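Florberg, Kurs Tischkultur und Dekoration
Handout zu Einheit 7: Der kleine gedeckte Tisch
Choi

1. Womit wir anfangen

In der letzten Einheit haben wir über Geschirr gesprochen. Heute geht es um den Untergrund und um die Höhe. Viele Teilnehmer beginnen mit den Tassen und suchen am Ende eine Decke dazu. Ich empfehle die umgekehrte Reihenfolge: zuerst die Decke, danach das höchste Stück, zuletzt die kleinen Sachen.

Ein Tischtuch mit Blumenmuster ist schon selbst Dekoration. Wenn der Grund blass ist, zum Beispiel grau und weiß, darf ein kräftiger Ton darin vorkommen, etwa Orange. Diesen Ton kann man an einer zweiten Stelle wiederholen, zum Beispiel mit einem Tablett. Eine Wiederholung genügt.

2. Das hohe Stück

Ein Ständer aus goldfarbenem Draht mit geschwungenen Armen gibt dem Tisch eine Höhe. Er gehört nach meiner Meinung auf die Seite und nach hinten. In der Mitte muss man arbeiten und greifen können. Farbige Teile am Ständer, zum Beispiel Rot und Hellgrün, sollen verschieden hoch sitzen, damit das Auge von oben nach unten geht.

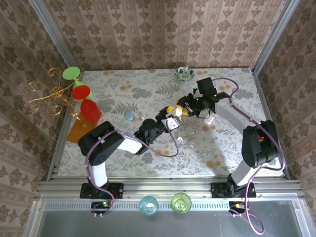

Bei der Wand gilt eine ähnliche Überlegung. Eine Tapete mit Damastmuster in Beige und Braun ist ruhig, obwohl das Muster groß sein kann. Sie verträgt sich mit Blumen auf der Decke, solange die beiden Muster nicht dieselbe Farbe haben. Wer unsicher ist, legt zu Hause ein Stück Tapete neben den Stoff und schaut es bei Tageslicht an.

3. Glas und kleine Sachen

Farbiges Glas stellen wir an den vorderen Rand oder davor auf eine Ablage. Blaugrün neben Gelbgrün ist eine gute Nachbarschaft. Eine kleine Schale mit grünem Muster kann hinten stehen und nimmt die Farbe wieder auf.

Kleine Teile, die keinen Platz haben, kommen in die Schale oder auf das Tablett. Bitte machen Sie das vor dem Eindecken.

4. Aufgabe bis zur nächsten Einheit

Decken Sie zu Hause einen kleinen Tisch mit höchstens 9 Gegenständen. Schreiben Sie dazu drei Sätze über die Farben. Zum Vergleich lesen Sie bitte im Lehrheft Sument die Seite 187, besonders den Abschnitt über gemusterte Stoffe.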